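February, mid-morning, notebook for the small arm

Carrying on from the last entry, which ended with me grumbling about jitter and going home. I've slept on it, had two coffees, and I'm now fairly sure the jitter is three different problems wearing the same coat. Writing this up as I go so that Hala and Trevor can see what I changed while they were out, and so I don't have to reconstruct it from commit messages (mine all say "tidy", sorry).

Where things stood: the Plaltora planner gives me a nice path from the parked pose to the pre-grasp pose over the mug, and the arm follows it, but it follows it like somebody walking downstairs in the dark. Little pause, little lurch, little pause. Then it gets to the end and hunts. The hunting is worst at the elbow, which I'd expect seeing as it's holding up the whole forearm, but the wrist joins in too and I hadn't expected that.

First thing I did was stop guessing and log everything. Goal position, reported position, reported load, and a timestamp taken on the laptop side at the moment the packet comes back. I ought to have done this weeks ago. I ran the same approach over and over with the gripper open, stopping short of the mug each time, and dumped one file per run.

Looking at the timestamps was embarrassing! The loop is meant to tick at 30 Hz and mostly it does, but every so often there's a gap with nothing in it at all, and then a couple of ticks jammed together to catch up. The worst run had 397 ticks in the file and you could see the gaps by eye when I plotted them. So the arm was being told to go nowhere, then told to go too far, and it did precisely what it was told. Poor thing.

The cause (I think) is my own read function. I was asking each servo for its position one after another, waiting for each reply, and if one reply got lost the whole loop sat there until the timeout. I'd set the timeout generously back when I was debugging the wiring and never put it back. Changes made:

- grouped read for all the joints in one go, instead of one at a time
- short timeout, and on a miss we reuse the last good position and log the miss
- two misses in a row on the same joint and the arm holds where it is
- the sleep at the end of the loop now aims for the next tick on the clock, so it no longer drifts

That last one was Ruby-Lee's idea, from a month ago, and I told her it wouldn't matter. It matters. I owe her a biscuit.

With those in, the lurching on the way over is mostly gone. I'd call it ninety per cent cured but that's a feeling and I haven't got a proper measure of smoothness yet. Nayeli wants to use the sum of squared jerk, which is fine, only our position readings are so coarse that differentiating them three times gives you a picture of the rounding and not much else. We had a long and friendly argument about it. I think we've settled on fitting a spline first and taking jerk off that, and she's going to write it because she said the word "spline" first.

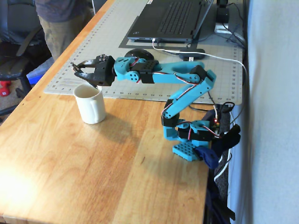 Second problem is the hunting at the end. It's a different animal. The ticks are clean there, so I can't blame the loop. What I see in the log is the goal changing by one count, then back, then by one again, forever. The goal! I'd been staring at the servo all this time and the servo was fine. The planner replans whenever the measured pose differs from the expected pose by more than its tolerance, and I'd set that tolerance smaller than the sag in the elbow. So it gets there, sees it's a smidge low, replans, nudges the goal up, friction holds the joint, it tries again, the joint lets go, now it's a smidge high, and off we go round the houses.

Two ways out of this. One is to open the tolerance, which I've done for now, and it's quiet. The other is to model the sag and add an offset before the goal goes out, so the measured pose lands where the planner hoped. Trevor has a table of static load against elbow angle from when he was calibrating the Rustance build and he reckons I could borrow the shape of it and just scale. I'm keen but I want to see his numbers first, as his forearm link isn't the same as ours and I've been caught by that before.

I did try a quick and nasty version: constant offset on the elbow, picked by hand. It's lovely at the pre-grasp pose and wrong nearly everywhere else, as you'd expect. Left it in the config as elbow_bias, default zero. Please don't turn it on and then come and ask me why the parked pose is odd.

The wrist joining in was just an echo, by the way. The solver shares the correction out among the joints, so when the elbow goal twitched the wrist goal twitched to compensate. With the tolerance opened up the wrist sits still. That's one mystery I can cross off without having touched the wrist at all, my favourite kind.

Third problem is perception and I've only half got hold of it. The mug pose estimate is decent for position and hopeless for which way the handle points. When the handle is well clear of the body the detector gets it right nearly always. When it's tucked round the side, the angle flips from frame to frame, and every flip makes the grasp chooser pick a different approach. I'd been filtering the pose as a whole, which smears the angle between two wrong answers and gives you a third one that's wrong in a new way. Averages of angles! I know better than that.

What I've done since: position gets the usual low-pass filter, and the handle angle gets a vote. The last few frames each vote for a bin, the biggest bin wins, and it needs a clear lead before the chooser is allowed to change its mind. It's crude but the approach now stays put once the arm has started moving, and that was the bit that frightened Hala the other afternoon when the gripper changed sides halfway over.

Related, and I want this written down somewhere people will read it: once the arm is past the commit point, the grasp choice is frozen. If the estimate changes badly after that, we stop and back out along the path we came in on. No clever swerving. Iraís asked whether backing out is always safe and the truthful answer is that it's safe if nothing has moved in behind, which the planner doesn't check. I've added a ticket. For the moment the rule is hands off the desk while it's running, and keep the laptop within reach so you can hit the spacebar.

On gripper closing, I haven't changed a thing. I'm still closing on a load threshold, and it's still the same threshold for rim and handle, and I still think that's wrong. Rim grasp wants to be gentle and stop early. Handle grasp wants to go further before it decides there's something there. I'd like to carry the grasp type through from the chooser to the gripper controller, only at the moment the message between them has no field for it, and adding one means rebuilding the Ventura side as well. Not today.

Bits of tooling while I was in there:

The log viewer now lines up goal and measured on the same axis per joint and shades any gap longer than two ticks. It's run with the usual command and a folder name. If you give it a single file it falls over, I'll fix that.

Config files are now checked on load. It'll refuse to start if a joint limit is missing, where before it quietly used zero, and a zero limit on the shoulder gave us that very strange morning in the old room at Vokudberg. Hala, if yours won't start after you pull, read the message, it tells you which joint.

Replay works again. It feeds a logged run through the planner with the arm switched off, so you can see whether the replanning loop would have kicked in. I used it on three of the old bad runs and all of them show the one-count flapping at the end, plain as day. So the hunting has been in there since at least January and we all blamed the gears. I take back what I said about the gears.

Still to do, in whatever order I feel like:

- Nayeli's spline thing, then rerun the before and after logs through it
- get Trevor's load table and see if the shape fits our elbow
- tie-breaking in the vote when two bins are level (it picks the lower number at present, meaning it has a favourite side)
- grasp type field in the message, with whoever is brave enough to rebuild
- timeout value should be in the config and isn't

Question for Ruby-Lee when she's back: did you ever see missed replies bunch up on one particular joint? Mine are mostly the elbow. Could be it's simply the busiest, could be a connector. I've put the miss counts per joint at the bottom of each log so have a look at yours and tell me if the pattern's the same. I'm going to swap the lead on that joint after lunch and run the same approach again before I touch any more code.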